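About us

Hello! I'm the one who answers the phone at Chaudhary Arm Care, and most days I'm also the one with the hex keys. We set up, look after and mend small robot cells, mainly two-arm benches, from a unit on the edge of Burnurbridge. I started out fixing packing machines for Buslow and got hooked on arms when one of theirs kept dropping its cable into the work.

These days we look after 13 benches in all, and I know each of them far too well.

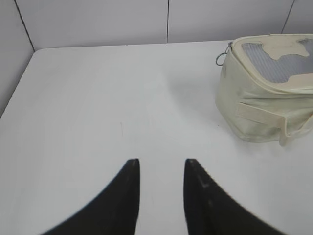
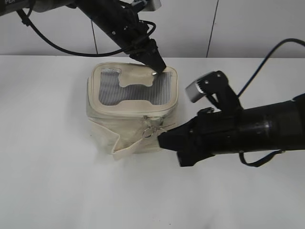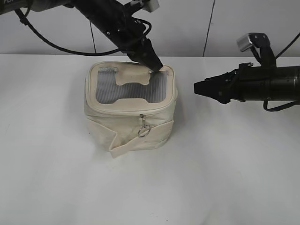
Cables are where I begin on any visit, before I so much as open a laptop. A lead that's too tight will tug at the wrist, and one that's too long finds something to snag on, so I move each arm by hand through its whole reach and watch what the slack does. You can see the black loops hanging off both arms in the second and third pictures – I'll happily spend a whole morning on loops like those. After that come the fingers (tips checked for wear, then opened and closed 100 times), and then the cameras, which get their brackets nipped up and their view checked against the last visit.

I like testing on soft, awkward things. A fabric pouch with a zip and a ring to get hold of shows up a badly lined-up gripper much faster than a nice square block does!

Our service sheet is called Virnel, it's on version 2, and it's still printed on paper – I like a tick box. Last May we filed sheet number 1145, with a coffee ring on it.

If your bench is misbehaving, give us a ring. We're in from eight, and the kettle's on by five past.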